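## 3.2 Household materials and sleeping comfort in the warm season

The second part of the survey asked how families prepare their beds when night temperatures stay high. We visited 342 households in the districts of Vena and Cevier, all of them in apartment buildings without central cooling. Each household filled in the same two-page form, once in April and once more at the end of the warm season. Forms with more than 2 missing answers were removed before the analysis.

Most of the families change the bed covering at least one time in the year. The usual practice is to take away the cotton sheet and to put a woven mat directly on the mattress. In Vena the mats are commonly bought new every few years, while in Cevier they are often kept for a long time and passed from parents to children. We did not expect this difference, and the form had no question about it. It came out in the comments which people wrote on the back page.

The type of mat also depends on the shape of the bed. Mats for rectangular beds are sold in standard sizes in every market. For round beds the choice is smaller, and the mat must have a fitted border so that it does not slide (Figure 4). Several respondents with round beds said that they paid more for the mat than they wanted to. 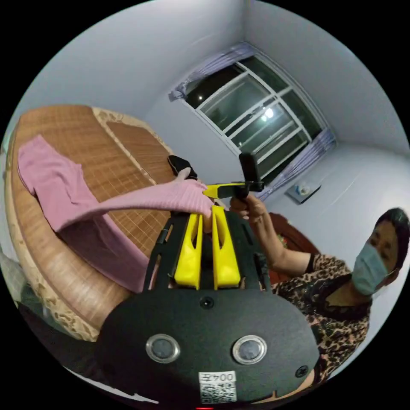 **Figure 4.** Round bed with a woven summer mat and a patterned border at the rim. A pink ribbed knit garment is on the mat.

Comfort was measured with the short scale of Mwakyusa, which has 16 items and takes only a few minutes to complete. We used it without changes, except that the word "blanket" was replaced by "covering" in the questions about the second half of the night. Respondents who slept on a mat reported less discomfort in the first hours after going to bed. Toward the morning the two groups were almost equal, and older respondents sometimes preferred the sheet because the mat felt hard to them.

We also recorded room temperature with small Emard loggers in 18 of the homes. The loggers stood on a shelf near the bed, away from the window — in a few rooms this was difficult, and we accepted a place on the floor. The temperature series are too short for a separate model, so we use them only to check the answers on the form. In general the rooms described as "very warm" were also the warmest in the logger data.

One limit of this part must be mentioned. The families chose their bed covering themselves, and those who suffer most from heat may be the first to buy a mat. The comparison between groups should therefore be read with care. Section 3.3 returns to this point with the answers from the households that changed their covering between the two visits.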